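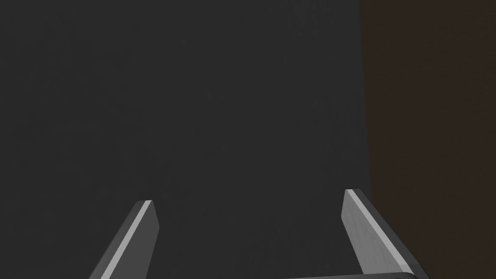

Mei Pruitt
Doctoral researcher, Kusava Lab

4.2 What the wrist view gives us

I'll admit I came into this section with a grudge against wrist cameras. In our first simulator runs, the policy we call Hakik kept stalling whenever both fingers were in view and there was nothing between them but plain surface. It had no target, so it just dithered! Mulugeta Ayele suggested feeding it a short memory of the last 20 views, and that became the version we test from here on.

We trained on 3,000 simulated episodes and then tried six objects that weren't in the training set. I wanted shapes that don't offer two nice flat sides (boxes are too easy, and we already had plenty of them), so the test set leans toward lumpy things.

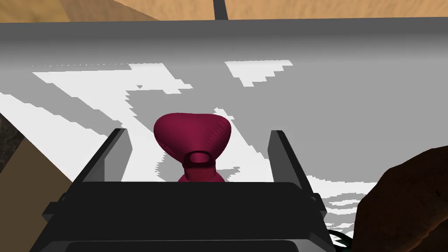
Figure 3. Simulated wrist view with a magenta test object between the open fingers.

Rounded objects are where I expected the memory to matter least — once the target is in view, why look back? But the memory version still made fewer false closes, and Seul-gi Tak saw the same pattern when she repeated the runs with new random seeds. My best guess is that it helps the policy judge how fast it's approaching. We haven't tested that directly, and the ablation in Section 5 only gets partway there.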